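ok so a few of you asked how the injury claim is going. short thread, grab a cuppa

Fernanda Macedo at Godico finally rang me back in July. 37 minutes on the phone, most of it me rambling about the wet stairs at Kaltley and her saying "mm, and have you got that in writing"

I had it in writing!! well, I had 41 emails to the property manager, which apparently counts

4 medical reports went in as well. the physio one is the good one, he really laid into the state of my ankle

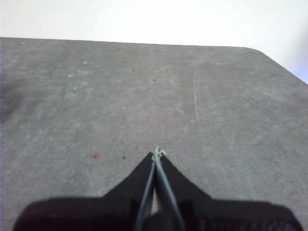
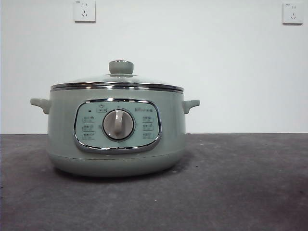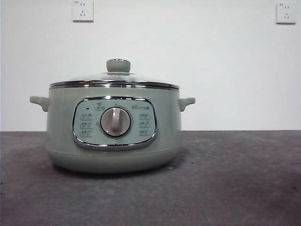

grey tabletop, white wall, all three. dinner later

anyway. the insurer's first offer was $1291. Fernanda went very quiet and then said a word I won't type on here

their bloke, Adelino Aguiar, was perfectly polite about it, I'll give him that. still no from me

she reckons we go to mediation before anyone mentions court. I've never been to one, do you dress up? do they do biscuits?

if you've had a fall at a rental, write down the time and who you told, even if you feel like a drongo doing it. I did mine on the back of a chemist receipt and it's now an actual exhibit

will post again once there's a mediation date. ankle says hi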